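6 min read

3.2 Wrapping of the outer box

In the home packing part of our study, the large cartons were closed with tape first and then covered with stretch film. The roll was held upright, with two hands at its upper end.
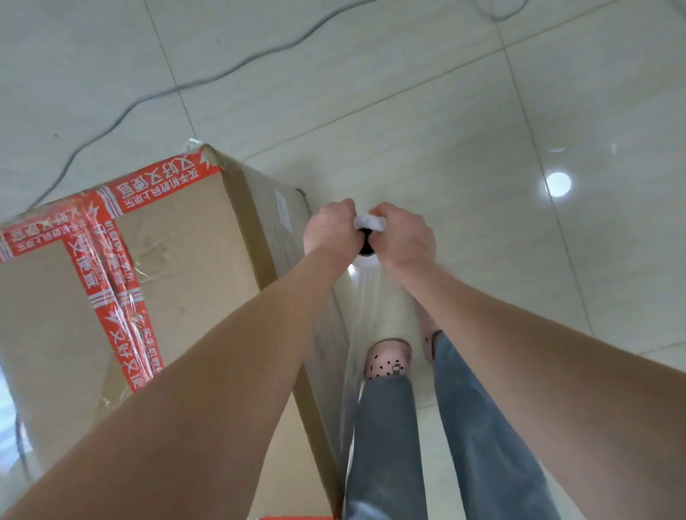
We asked each packer to make up to four turns. Tavares checked the corners later.

Light near the floor was treated as a separate factor.

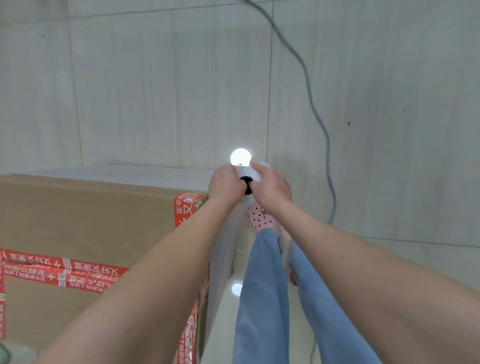 Figure 4. White device with lit round bulb, held beside the carton.

Contact: Babar Orakzai | © Trokmont | Back to top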